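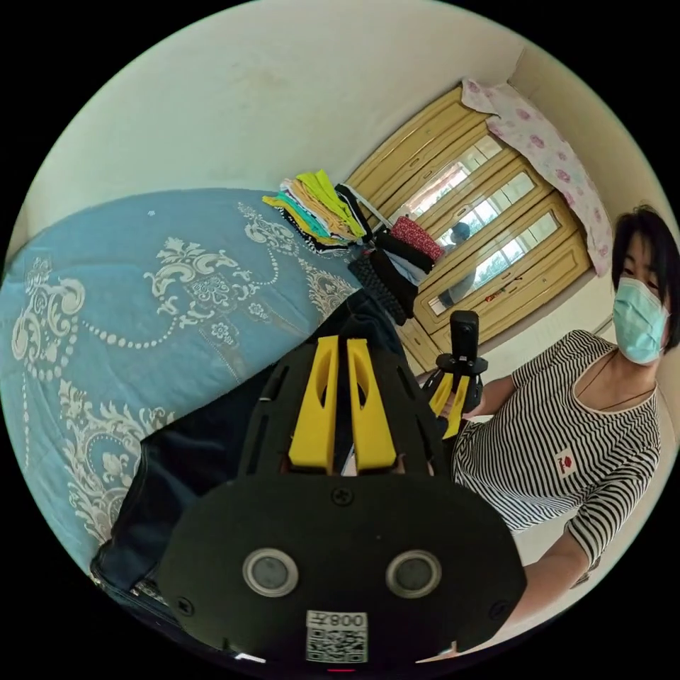
DARKO, March

She keeps her eyes on what's in front of her when she talks, and I got used to that pretty quickly. Dark bangs, striped short-sleeved top, light blue mask, a voice that carries fine through it. I'd come to Menska to ask about secondhand dishes and how you get them to somebody's house in one piece, and for the first ten minutes I mostly got asked about my own cupboards. (They're bad. I stack bowls inside bowls inside a colander.)

"Everybody stacks bowls," she told me. "Bowls are fine. It's the cups I worry about. People hang them, people nest them, people put one inside another and then it sticks and they go at it with a butter knife. Please don't do that. Cold water in the top one, warm water around the bottom one, and wait."

Menska sells used tableware, mostly out of house clearances up in Skiltach, and it goes out by mail. She has been with them three years. Before that she was at a bakery, and she says the jobs are closer than you'd think. You're on your feet, your hands are busy and your head is free to wander off.

I asked what comes in most.

"Saucers! So many saucers. The cups break and the saucers live forever. We had one house where I unpacked 106 saucers and not a single cup to go with them. I wrote the number on the wall by the door and it's still there."

What happens to them? Some sell to people who put them under plant pots. A few go to a woman who makes bird feeders. The rest sit on the bottom shelves and wait for a matching cup to turn up, and she swears this happens more than it should. There are 2,000 pieces in stock right now, and she can tell you where most of the blue ones are without looking anything up. She's weaker on the whites. "White is impossible. You think you have two the same and you put them side by side and one is pink."

The part I really wanted was the packing, so I pushed her on it - I've had a teapot arrive in the mail as gravel and I still think about it.

She packs the lid first. Always. It gets its own paper, its own little bundle, and it never travels on the pot or inside it. Spouts get a rolled sleeve of card. Plates go on edge, like records, never flat, and the thickest one goes on the outside. Then you fold the flaps over and shake the whole thing next to your ear.

"If I can hear anything, I open it again. Even if it's only paper. My first month I had 20 boxes lined up for the evening pickup and I heard something in one of them, and I couldn't tell which, so I opened them all."

And?

"It was a pen. I'd packed my pen."

She's particular about paper, too. Newsprint leaves gray on anything with a crackled glaze, so that's out, and tissue she calls "decoration." She uses plain brown, crumpled twice. The second crumple matters, apparently, and she had me try it on a sheet before she'd go on to the next question. I was too gentle. You have to be quite rude to it.

We got onto favorites in the end. There's a pattern called Makance, green leaves with a thin brown rim, that she can't leave alone. It came in a few pieces at a time from different houses, and she has started buying it out of her own pay. She has the gravy boat and the big oval platter. She doesn't have the sugar bowl, and she would like anybody reading this to check the back of the cupboard.

I asked whether she uses it or just looks at it.

"I eat toast off it. What else would I do with it? The lady who had the platter used it every week, you can see the knife marks. I like the knife marks. When I list something I always put them in the description, and somebody always writes to ask if they can have a discount, and somebody else buys it at full price that same afternoon."

Pickup is at 5 p.m., so I was politely moved along at half past four, with a wrapped saucer in my bag. It has a yellow rim and a small chip, and I've put it under the basil.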